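Vanderleia Vieira makes 400 jars of marmalade a winter and still answers her own phone

I called at ten in the morning, which I now know is a terrible time to call a marmalade maker in January. She picked up anyway.

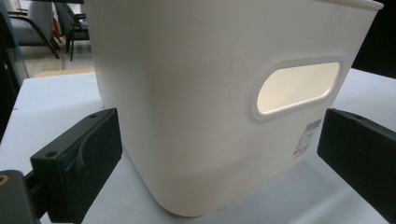

"I'm slicing, so you'll have to put up with the noise," she said, and then talked to me for the better part of an hour. I loved every minute of it.

Vanderleia sells under the name Astetti, her grandmother's maiden name, and she works out of the back kitchen of her house on Lasell Street. She started with one pot and a library book. The first batch never set. "It was orange soup," she told me. "My husband put it on pancakes for a month and said nothing, God bless him."

I wanted to know about the bitterness (I'm one of those people who picks the peel out, sorry). She was kind about it. "You soak the peel overnight and you cook it soft before any sugar goes near it. If you put the sugar in early, the peel goes tough and stays tough. People blame the orange."

Her oranges come from a grower named Bautista, who holds back a few crates for her every year. She pays him in cash and marmalade - 6 jars, always the dark one with molasses. I asked what happens in a bad year. "Then I make lemon," she said. "Last year I made so much lemon!"

She used to sell through a shop called Larnent, until they asked her for 755 jars before Christmas. She thought it over for one evening and turned them down. "I would've had to hire people and buy a bigger pot, and the bigger pot makes worse marmalade. It takes too long to come up to a boil and you lose the color."

So now it's the winter market and whoever calls. The small jars go for 99 cents if you bring back an empty one, a price she hasn't touched in years. Her daughter thinks she's crazy. "She's right, probably. But I get my jars back."

Before we hung up I asked if she eats it herself. Long pause, more slicing.

"On cheese," she said. "Toast I got tired of."

She has the dark one until the end of February, and the lemon after that if there's any fruit left.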